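### 3.2 Household sample and diary method

The study covers food purchases and food waste in two towns, Brarkberg and Plemska. Households were recruited by letter. We sent letters to 1507 addresses taken from the municipal registers and received 300 usable replies. Of these, 130 households agreed to keep a diary, and 92 kept it for the full four weeks. The analysis below uses those 92 only. Households that stopped early were somewhat younger and more often lived in rented apartments, so the results should be read with that in mind.

Each household wrote down every purchase of fresh fruit, the place of purchase, and the date on which each item was eaten, cooked, given away or thrown out. Items thrown out were weighed on a kitchen scale that we supplied. Peels, cores and stones were left out of the weights, following the coding rules in Azimi's earlier pilot work in Jakow. Where a diary gave a piece count but no weight, we used the mean weight for that kind of fruit from the other entries of the same household.

Diaries were kept in January. Fruit bought in that month is mostly imported or comes from cold storage, and it is handled differently from summer fruit. Soft berries, for example, hardly appear in our data. A summer round was planned but has not been funded.

### 3.3 Storage categories

Storage was coded in four groups: refrigerator, open container at room temperature, closed container at room temperature, and shopping bag. The last group was added after the first week. Several diarists reported that fruit stayed in the bag it was bought in until it was eaten, and our original form had no place for this. Entries from the first week were recoded by telephone where the diarist could still remember.

The line between open and closed containers caused some trouble. Ehsan Azimi and a second coder sorted all containers independently from the diarists' own written notes. They disagreed mostly on bowls with a loose cover and on paper bags folded over at the top. We settled on a simple rule: a container is open if the fruit can be seen and taken out without moving anything. Baskets with holes or slots in the base were coded as open, together with solid bowls. We had hoped to treat them separately -- the Srithong market study does so -- but too few diarists said what the base of their container was like.

Mixed storage is a further point. Most households kept more than one kind of fruit in the same container, and the diaries do not say which pieces were touching. The form therefore records only whether a container was shared. Figure 2 shows a shared open container with a plastic bag beside it.

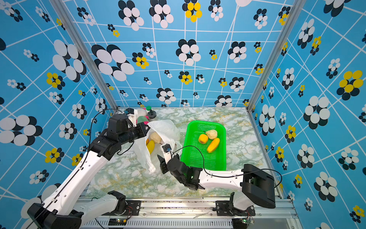 **Figure 2.** Fruit of different shapes in a slotted green basket, coded as "open, shared." A bag on the same surface is coded separately, and only if it holds fruit.

### 3.4 Measures of waste

We report waste in two ways. The first is the share of purchased weight thrown out, calculated per household and then averaged. The second is the number of days between purchase and disposal. The two measures do not always agree. A household that buys very little and forgets one melon will show a high share by weight, even if everything else is eaten within days.

Fruit given to neighbors or fed to animals is not counted as waste. Fruit put on a compost heap is counted. This choice matters more in Plemska, where many houses have a garden, and we repeat the main comparison with compost left out in the appendix.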